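Lacey Lockwood
8/25/18
A few people asked how things are going at work with the new sorting line, so I'm going to ramble a bit over several posts. Get a coffee.

For anyone new, I pack and check wooden toys at Joniseck. I started on the blocks bench when my oldest was in diapers, and until this spring every block that left the building went through somebody's fingers. Mine, a lot of the time!

Then we got Piltano. That's the name of the system, but Amos Halvorsen on second shift calls it Pilly and now we all do, including the manager, who said she wouldn't.

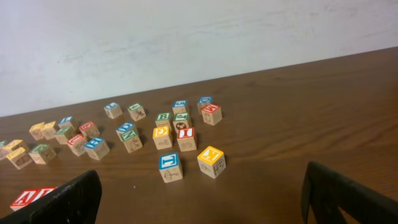

I was sure I'd hate it. My job used to be picking blocks off the table and setting them in trays, 824 on a good shift, and my thumbs ached every night from October clear through the holidays. Pilly does the picking now and I do the looking. Some letters are easy, like the white A on a red block or the big T on blue with the umbrella on its side. Turn a block cornerwise, though, or leave the letter pale and fuzzy, and I still want a person making the call. So when it isn't sure, it asks me, and I tap the answer on a screen. Silly as it sounds, I like being asked.

What I miss is the talking. There were 5 of us around that bench and we solved everybody's problems, whether they wanted them solved or not. Now it's 2 of us at the screens and the rest are spread out over paint and shipping. Yareli Mendoza moved to paint and loves it – she says she should have gone years ago – but I only see her at lunch.

No one got let go, and I want to say that plainly because my mother keeps asking. We did lose the overtime, and for some families that was the car payment. I don't think the company thought hard enough about that part, and I told them so at the meeting.

Fongchan Sangkhawat is training me to fix the small stuff, jams and fussy trays mostly. He's very patient. I've got 23 pages of notes in my own handwriting and I'm on the list for the technician class, which comes with a raise if I pass. Me, with a toolbox!

Anyway, my thumbs feel better than they have in ages and I've gone back to crocheting in the evenings. Yareli, if you're reading this, your blanket is half done and I need to know if you still want the green border.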